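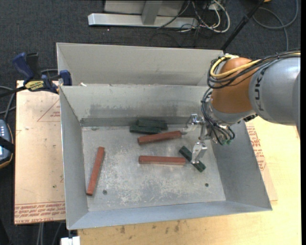 Block stock and bins: progress to the end of October

Prepared by Sewwandi Sheikh for Kane Sutcliffe, Rarnedell workshop program

1. Bins

Both grey sheet-metal bins are in position, one directly behind the other with the rims meeting. They came from Bolger in the first week of the month, and we have kept the sloped walls as supplied. The floor of the front bin is already scuffed. We don't plan to repaint it, as paint would only come off again and leave flakes among the blocks.

Scraps collect along the rim where the two bins meet. A wipe of the rims has been added to the end-of-day list, and Feltis has quoted on a folded cap to cover the join. The quote is under the limit I can approve, but I would like your view before ordering because the cap has to come off every time a bin is moved.

2. Blocks

The order placed with Fastar was for 459 blocks in two colours, brick red and dark green. All of them have been delivered. We rejected 16 on arrival for chipped corners or uneven colour, and Fastar has agreed to replace them at no charge. The replacements had not arrived when this was written.

We settled on a working load of 6 blocks in the front bin, three red and three green. They are put in without being lined up. Some finish up side by side against the back wall and others lie at a slant further forward, and we leave them that way. Larger loads were tried early in the month. With 100 blocks in the bin the bottom layer could not be seen at all, so checking colours meant emptying it by hand. We have gone back to the small load for now.

Wear on the red blocks is being noted separately. Several have a paler side, and I have asked Fastar whether this is in the material or only on the surface. If it is in the material, we may ask for the next batch in a different finish. The greens have given us no trouble.

3. Storage and labelling

Spare blocks are in lidded tubs on the lower shelves, sorted by colour. The labels printed in September were too small to read from the aisle and have been redone. Rejected stock is in its own tub with a red lid and is not to be mixed back in.

4. Spending

Bins and blocks came in within the amounts approved. Freight was higher than budgeted because the Bolger delivery was split over two trips. I have moved the difference from the shelving line, which still has enough left for the last two units.

5. Next period

Receive and check the Fastar replacements.
Decide on the rim cap from Feltis.
Try a middle-sized load in the front bin and record how long a colour check takes.
Finish the remaining shelving.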